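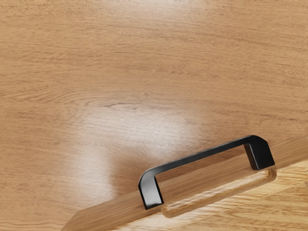 Reading time: 2 min

I've had the Tralleck cabinet pack for our simulator since December, and I'm still finding excuses to open it! We collect teleoperated examples for a policy that opens drawers and doors, and the old assets were flat brown boxes with a gray bar stuck on. The policy learned the gray bar beautifully and not much else.

What sold me is the handles. The black bracket pull has proper shoulders, slanted feet and a real gap between grip and wood, so whoever is driving has to get the fingers in behind the bar (Imtiaz Weerasinghe does most of ours, and he went quiet for an entire afternoon). The wood is lovely too. Grain changes from one panel to the next, and the shiny finish throws big pale glare patches over it, exactly the kind of mess our wrist view gets in a kitchen.

We recorded 3073 episodes and kept 2148. Most of the rejects were ours: rushed grasps, a bad gripper limit in the first config, one evening of mirrored controls. Replays load quickly and the joint states line up with the images, which I can't say for the Stidar set we used before.

Gripes, then. Collision shapes on the rounded trim are coarser than what you see, so fingertips sometimes stop short of the wood. Changing the light means editing a text file by hand. And 204 materials with no thumbnails is a lot of scrolling, Tralleck, please!

I'd still buy it again tomorrow. Celeste Cordeiro wants the same pulls on tall doors next, and I've already started on the hinge limits.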